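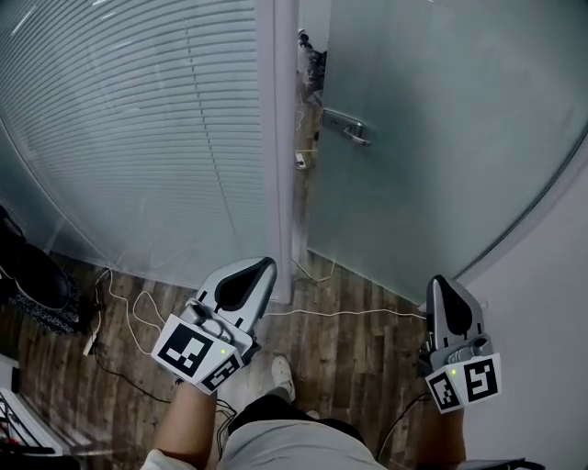 Saturday tips, by Oľga Ondrejka

Search this site Go

Before you record with hand-held grippers, wipe the finger pads and check that both lights are on. At Limis we compared 30 demonstrations of folding a towel, done fast, with 21 done slowly. The policy trained on the slow ones dropped the towel less – even with fewer examples. So move slowly, and keep the marker cubes clean and turned to the camera. Push loose cables to the wall.

Comments (2)

Florencia Núñez: Did you try the same with cups?

Herrera: Slow worked for us too, but after 7 takes my wrists hurt. I rest them on my knees between takes.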